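Visit report: Morside student robotics lab, garment folding project

Morside opens its teaching labs to outside visitors each May. I went for the two-arm folding project, run as a one-term course under Giuliana Inga. 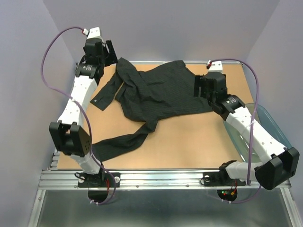
The course takes 15 students, split into teams of three or four. Every team works on the same task: start with a garment dropped at random, flatten it, fold it, and leave it inside a target rectangle. Grading is on completion and on time, with completion weighted more heavily. A team may use learned policies, scripted motions, or a mix. Most have settled on a mix.

Booth time is the limiting resource. Teams sign up for two-hour slots, and the late afternoon ones go first. Inga said the schedule was the main complaint in the first year of the course, and a second booth has been requested for next term.

Demonstrations are recorded by teleoperation. The class target is 2000 episodes shared across all teams, stored in a common format so that any team can train on any other team's data. The shared set has caused some friction. Operators differ in how they approach a sleeve, and one team found that its policy hesitated between two grasp styles. They relabeled their portion by operator and retrained on a subset, with better results on towels and little change on shirts.

Shirts are the hard category. A towel has four corners and one layer. A dress shirt has a collar, cuffs and a placket, and dark fabric gives the vision model little contrast between layers. Sleeves twist, and a twisted sleeve has to be straightened before the body can be squared. The teams I spoke to all treat this as a separate stage with its own success check.

The Wukia team showed me its log for long-sleeved shirts: 51 attempts, 6 completed folds. Most failures were logged as "grasped two layers" or "lost cuff during pull." Their next change is to lower the pull speed and to regrasp closer to the shoulder seam. The Cui team, named like the others from a list Inga hands out, is testing a fixed sequence in which one arm pins the body and the other works on a single sleeve. It is slower but easier to debug.

Calibration is done at the start of each slot. Students move both arms to a set of reference poses, check the offsets against the previous slot, and enter them in a shared sheet. Skipping this step costs points.

Final runs are at the end of term, using garments the teams have not handled before.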